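Odley Home Help – Interior Finishes

Flat paint drying with shiny patches, repair wall or repaint?

Posted by gradient_tom on 2023-05-15

I have a long interior wall, drywall, no windows on it. It was painted in an eggshell by the previous owner. I filled a number of screw holes and one longer crack, sanded, spot-primed the fills, and put on two coats of Pastus interior flat, off-white, with a 3/8 inch roller. Seen straight on it is fine. Seen from the end of the room in late afternoon, there are dull areas where the fills were and slightly shiny bands running vertically between them. The bands are as wide as the roller.

I have already tried a third coat over the worst area only. That area now shows as a rectangle.

Things I have checked: the paint was stirred, all the cans have the same batch number (441), and the wall was washed and left overnight before priming. I did not sand the old eggshell apart from the fills. The room was at normal temperature with the heating on.

I would like to know if this is a primer problem or a rolling problem, and if one more full coat will cure it. I would like to avoid skim coating. The wall will get a picture rail in October and I need to be finished before that.

3 replies

Hubert Żak

You have two separate faults and they need to be dealt with in order.

The dull areas are a suction problem. Filler is more porous than the painted surface next to it, and one spot coat of primer usually leaves it still more porous. The paint film over the fill loses water into the wall faster, the binder goes with it, and the surface dries with less sheen. People call this flashing. Extra finish paint will reduce it but each coat does less than the one before. Primer over the entire wall does the job in one pass, as the whole surface then takes up paint at the same rate.

The vertical bands are from rolling. Flat paint has a short open time and you lose the wet edge quickly in a heated room. When the roller laps back over paint that has already started to set, you get a double film along the lap and it dries with a different sheen. The rectangle from your third coat is the same fault on a larger scale. Flat paint can be touched up with a small brush on a small mark. It can't be touched up with a roller in the middle of a wall.

What I would do:

Turn the heating off an hour before and keep it off until the coat is dry to the touch. Close any vents that blow on that wall.

Sand the whole wall with 150 or 180 grit on a pole sander. You are knocking down the lap ridges and any stipple difference. Your spot repairs will have a smoother texture than the rolled surface around them, and that shows at a low angle as well. Vacuum, then wipe with a damp cloth.

Check with a lamp held close to the wall and pointed along it. Mark anything you can feel in pencil, lightly. Fix those now.

Prime the full wall, corner to corner, with a proper drywall primer-sealer. I have used the Wernano acrylic one and it is adequate. Do not use the leftover ceiling paint as a primer.

Finish coats: cut in one corner and roll that section before cutting in the next. Work in sections no more than 3 feet wide, top to bottom, and lay off each section in one direction with an almost dry roller. Do not go back. If you see a miss after you have moved on, leave it for the second coat. Use a 1/2 inch nap. The 3/8 holds too little paint for a wall that size and you will be pressing on it to get the last of it out, and pressing makes the lines.

On skim coating – not needed if the crack is stable and the fills are flush. Skimming solves texture and flatness. It does nothing for sheen if you then skip the primer.

One thing I can't tell from your post is whether the eggshell was oil-based. Rub a hidden spot with denatured alcohol on a rag. If color comes off, it is latex and you can carry on as above. If nothing comes off, it may be oil, and you need a bonding primer first.

mudflat167

Just do another coat, it will even out. Mine did after four. Also cheap paint is cheap paint, I switched to Mazurek matte and never looked back. Get a good lamp and look at it at night.

P. Ellery

Agree with Hubert on priming everything. I would add that a plain wall has to be judged in even light as well as raking light, or you will chase faults that no one will ever see. Plain walls in even light:
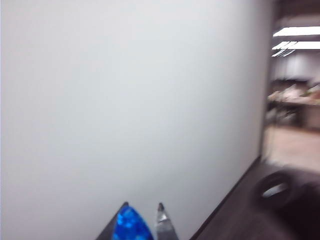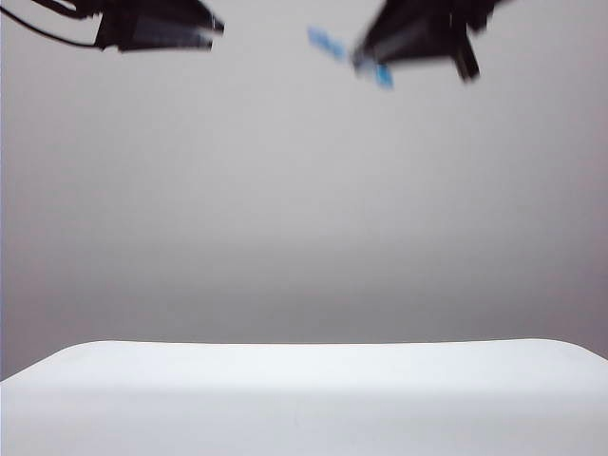

Comment from gradient_tom: did the alcohol test behind the radiator and color came off, so it is latex. One follow-up for Hubert, is the full day on the can between primer and first coat necessary, or can I go the same afternoon? The primer can says 3 hours and the finish can says 24.

Comment from Hubert Żak: The 24 is the finish maker's figure for recoating its own product. Go by the primer can for the primer, so 3 hours, longer if the room is cold with the heating off. Leave the full day between the two finish coats.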